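先说一句，免得你花冤枉钱：Pidum 是一套软件，一包仿真的居家房间，外加一堆家务任务，给做家用机器人的人练手和考试用的。它自己不会动，也不会帮你洗碗（我妈问过我三次）。想买一台回家就能收桌子的机器，那这页可以先关掉，过几年再来，或者往下翻到“机器现在到底能干什么家务”那一节，看完再决定要不要等。

还在看？那就接着聊。
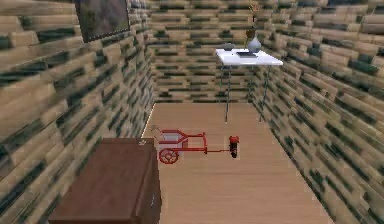
两张都是 Pidum 里的房间，白桌子那一类。 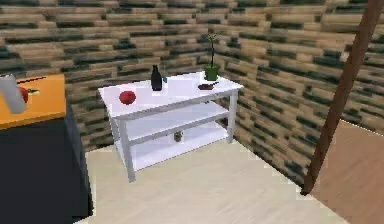 我做这个东西的起因特别小。前几年我在一家做移动机械臂的小公司上班，产品叫 Zukitz，一个带轮子的底盘上装一条臂，当时的宣传语写得很满，什么“整理全屋”。我负责的活儿是验收，也就是每天早上把桌子弄乱，让它收，收完我再弄乱。一天下来机器能收几轮，我就得弄乱几轮，腰比机器先坏。后来我跟同事 Adelino Aguiar 抱怨，说这种活儿为什么不能在电脑里做，他说能啊，你先给我一间像样的屋子。市面上能找到的屋子要么太漂亮，样板间似的，桌上一只花瓶两本书，要么就是一张灰桌子摆在一片虚空里。真正的家在这两者中间。于是我们俩就开始搭屋子，搭着搭着辞了职，成立了 Clostel，就是现在卖这个东西的小铺子。

## 盒子里有什么（其实没有盒子）

下载包解开以后是这些：

- 房间生成器，墙、地板、家具、杂物都能换，种子固定就能复现
- 可移动物件库，一共 2223 件，瓶瓶罐罐、水果、餐具、花盆、玩具都有
- 家务任务 59 项，每项带初始布置、完成条件和评分脚本
- 难度 3 档，叫“清早”“傍晚”“周末有客人”
- Furnival 的接口层，下面会讲
- 中文和英文文档，中文那份是我写的，英文那份是 Adelino 写的，内容对不上的地方以中文为准，他已经认了

物件库里我最得意的是那些“不重要的东西”。做机器人的人都爱测杯子，杯子好抓嘛，圆柱，有把手，论文里一抓一个准。可你看看自己家里，真正碍事的是压扁的纸盒、充电线、半包纸巾、一片不知道从哪儿掉下来的塑料片。这一类我们做得特别多，也做得特别烦人。充电线目前还是简化过的，一节一节的刚体串起来，Adelino 对它很不满意，说那玩意儿甩起来像双节棍。我觉得作为第一版够用了，抓不住就是抓不住，跟真的一样气人。

## 规格

| 项目 | 内容 |
|---|---|
| 产品名 | Pidum 居家场景与家务任务包 |
| 出品 | Clostel |
| 任务数 | 59 |
| 可移动物件 | 2223 |
| 难度 | 3 档 |
| 单个授权可用机器 | 4 台 |
| 运行环境 | Furnival（需另装） |
| 输出 | 彩色图、深度图、物件位姿、接触记录 |
| 系统 | Linux 优先，Windows 能跑但我们测得少 |
| 本页更新 | 10/18/25 |

贴图风格有写实和粗糙两种。很多客户上来就选写实，跑一周又换回粗糙，跑得快嘛！而且粗糙贴图有个好处，墙面那种大块大块重复的纹理对视觉模型特别不友好，深度估计一到墙角就开始胡说八道，正好拿来挑毛病。我自己调东西基本都用粗糙的，看久了还挺亲切。

## 机器现在到底能干什么家务

这一节我每隔一阵子就重写一次，因为总有人写信问，问的人里一半是同行，一半是单纯想知道自己什么时候可以不洗碗。

我的看法先放在前面：能干一些，干得慢，需要人看着，离“你出门它把家收好”还差得远。下面按活儿说，都是我们自己在 Pidum 里跑，再加上在真机上对照过的印象，换一家的机器可能好些也可能差些。

**把东西从桌上拿走。** 硬的、单个的、周围有空当的，挺好了。一只苹果放在桌边上，现在的策略基本都能拿起来。麻烦在挤在一块儿的时候，两只瓶子一前一后，后面那只还是透明的，深度相机看过去就是一团雾，手伸过去先把前面那只碰倒。透明物件我们在每档难度里都塞了，很多人第一次跑分就是栽在这里，然后写信来说是不是评分脚本有问题。不是的，真不是，我每次都重跑一遍给他看。

**把东西放到该放的地方。** 比拿难多了。拿只要抓住，放得知道放哪儿。下层搁板就是个典型，臂要从侧面伸进去，头顶是桌面，肘弯没地方摆。不少策略会直接放弃下层，把东西堆在桌面上，然后很自信地报告任务完成。所以我们后来给收纳类任务加了一条：堆在一起超过规定高度不算。加完以后大家的分数都掉了一截，有位客户管这条叫“Clostel 税”。

**擦桌子。** 平的空桌子，可以。有东西的桌子，得先挪再擦再挪回来，能把三步连着做完的我没见过几个。多数是擦一圈绕开花盆，绕出一个很规整的圈，跟我大学室友擦桌子一个水平。

**收地上的东西。** 地面物件我们做得不少，玩具车、拖鞋、袋子之类。难点在细长的零件，杆子、拉手、辐条，碰撞模型要是偷懒用一个大方块包住，仿真里一抓就起来，到真机上手指头全从缝里穿过去。我们的玩具类物件是分件做碰撞的，代价是慢，但我坚决不改。

**叠衣服。** 我们没做。布料仿真做得好的团队很多，轮不到我，我也不想拿一块会穿模的毛巾糊弄人。

**洗碗。** 拿碗、放进架子，做了。水没做。泡沫更没做。

**开柜门拉抽屉。** 做了，门轴的阻尼可以调，也可以调成那种关不严的，我家厨房那扇就是原型。机器对关不严的门特别没办法，它推一下，看见门动了，就认为关上了，转身走人，门在后面慢慢弹开。我第一次在真机上看到这个的时候笑了好久，后来就不笑了，因为那周要交验收报告。

**浇花。** 有好几位客户求过。水没做，所以浇花也没做，挪花盆倒是有，细枝子朝上的那种特别考验规划，臂从上面过的时候总忘了盆里还长着东西。

工厂那边的朋友也问过，车间里的杂活是不是简单些。我的印象是简单一点，因为东西摆的位置固定，也没人把袜子扔在传送带旁边。可车间的节拍要求高，家里收个桌子慢一点我还能忍，线上慢一点班长就要过来了。Pidum 里有几项任务可以当车间用，比如按类分拣、往层架上补货，不过房间还是住家的样子，你要是介意这个，先别买，等我们把工位包做出来再说。

## 那仿真里行，真机上就行吗

不一定，这个我必须讲清楚，免得你买回去怪我。

我们自己做过对照：同一套策略，在 Pidum 里跑“傍晚”难度，再拿到办公室的 Zukitz 上跑，布置尽量一样。仿真里排前面的策略，真机上大体还是排前面，名次有小的变动。可是绝对成绩就别指望了，真机上总会冒出来仿真里没有的事，地垫卷边，灯光换了，手指上的胶皮磨光了。所以我建议拿 Pidum 当筛子，先把明显不行的筛掉，省下真机的时间和你的腰，剩下的再上真机。谁要是跟你说仿真分数可以直接写进验收合同，你让他来找我，我请他喝茶，顺便劝劝他。

摩擦系数给的是范围，每次重置会重新抽。这个默认是开着的，关掉以后成绩会好看很多，请不要关掉以后发给我看。

## 怎么装

需要先有 Furnival，我们只认它，别的引擎暂时没精力。装好以后：

1. 把下载包解到 Furnival 的场景目录，路径里不要有空格，中文可以。
2. 运行 `pidum check`，它会把物件库过一遍，第一次会慢，去泡杯茶。
3. 运行 `pidum demo table`，屏幕上出来一间屋子，里面有桌子，就成了。
4. 把授权文件放进 `license` 文件夹，重新启动。

第三步如果屋子出来了但是东西全掉在地上，多半是显卡驱动和物理步长的老问题，把步长调小一半再试。如果东西往天上飞，请录下来发给我，我在收集。

接自己的机器人模型也不难，给一份关节描述文件，再写一个很短的动作映射。文档第二章有例子，用的就是轮式底盘加一条臂的配置。夹爪、吸盘、多指手都可以接，评分脚本只看物件最后在哪儿、中间碰坏了什么，不看你用什么拿的。你用脚踢进去也算，前提是没踢翻别的。真有人试过，得分还不低。

## 难度怎么选

“清早”就是屋子刚收拾过，桌上几样东西，间距宽，地上干净。用来确认你的代码能跑，别拿这个成绩去开会。

“傍晚”是我最推荐的日常难度。东西放得随便，有的靠边，有的互相挡着，桌子有时候挨着墙角，臂的活动空间一下子就小了。地上偶尔有一件玩具挡在路中间，底盘得绕，或者先收它。策略在这一档里的差别看得最清楚。

“周末有客人”嘛，就是字面意思。同类物件成堆，高矮不一，还会有跟任务毫无关系的长东西斜在过道里。目前还没有哪套策略在这一档让我觉得可以放心离开房间的。Juwita Sutanto 的实验室拿这一档当期末考，学生们给它起了别的名字，不太适合写在产品页上。

Juwita 是我们最早的一批用户，也是骂得最细的一位。她写过一封很长的信，讲我们的碗摞起来以后重心不对，讲刀子的碰撞边太厚，讲花盆里的土应该有重量。每一条都对。三月那次大更新差不多就是照着她的信改的，土现在有重量了，谢谢她！

## 授权和价格

分个人、教学、公司三种，价格在下单页，随汇率会动，我就不在这里写死了。一个授权可以装在 4 台机器上，换机器自己在后台解绑就行，不用写信求我。教学授权按课程算，学生人数不限，但请不要把物件库单独打包传到网盘上，上次那位同学，我看见了。

更新免费到下一个大版本。大版本之后老版本照样能用，只是不再修。退款的话，装不上、跑不起来，都可以退，把 `pidum check` 的日志附上就行。“机器人还是不会收桌子”这个理由暂时退不了，我自己也很遗憾。

## 大家常来信问的

**能不能生成自己家的房间？**
可以手动搭，尺寸、门窗、家具位置都能填。拍照自动重建还没有，试过，沙发老是长到墙里去。

**物件能自己加吗？**
能，网格加一份参数文件。重量和摩擦一定要填，不填的话默认当成一块木头，然后你会看到一只重得离谱的纸杯。

**有没有人在里面走动？**
没有。有人的家务是另一个问题，安全那部分我们不敢随便碰。宠物也没有，虽然我很想做一只把刚放好的东西推下去的猫，代码写了一半，Adelino 不让合进来。

**能当游戏玩吗？**
有个手动模式，用手柄控制一条臂去收桌子。本来是给调试用的，结果办公室里来的客人都要玩一会儿。我强烈建议每个做策略的人都先用手柄收一次，收完以后你对自己的模型会宽容很多。

**现在买家用机器人划算吗？**
看你图什么。扫地的早就行了，买就是了，那是另一种机器。带手臂的，如果你喜欢折腾，愿意站在旁边看它把一只罐子从下层拿到上层，拿得很慢很认真，那可以玩玩。如果是为了省时间，我建议再等等，眼下你看着它的工夫够你自己收完桌子再坐下来喝口水了。

**跑一遍全部任务要多久？**
看显卡，也看你的策略每一步想多久。一般晚上挂着，早上来看结果。第一次跑请先挑几项，收桌子、放下层、关柜门，这几项出的毛病最有代表性。

## 已知问题

- 透明瓶子在粗糙贴图下偶尔看不清轮廓，深度图正常。一部分是故意的，一部分是我们还没修。
- 充电线，前面说过了。
- 抽屉满的时候强行推进去，里面的小件有可能穿出来。评分脚本会记成掉落，不冤。
- 手动模式下夹爪的按键在某些手柄上是反的，设置里勾一下就好。
- Windows 下第一次加载物件库会假死一阵，进度条不动，别关，它在干活。

## 接下来要做的

工位包在做，层架、周转箱、工具车这些，Adelino 管物理，我管把东西弄乱，分工跟当年在公司一模一样，只是我现在坐着弄。洗碗架会加几款形状古怪的，都是客户寄来的照片里挑的，你家要是有那种怎么放碗都歪的架子，欢迎拍了发过来。水还是没有计划，别问了。

试用包在下载页，里面有收桌子、挪花盆、关柜门几项，难度只开“清早”和“傍晚”，不用填卡号。跑完要是愿意，把日志发给我，成绩好坏都看，特别烂的那种我会认真回信。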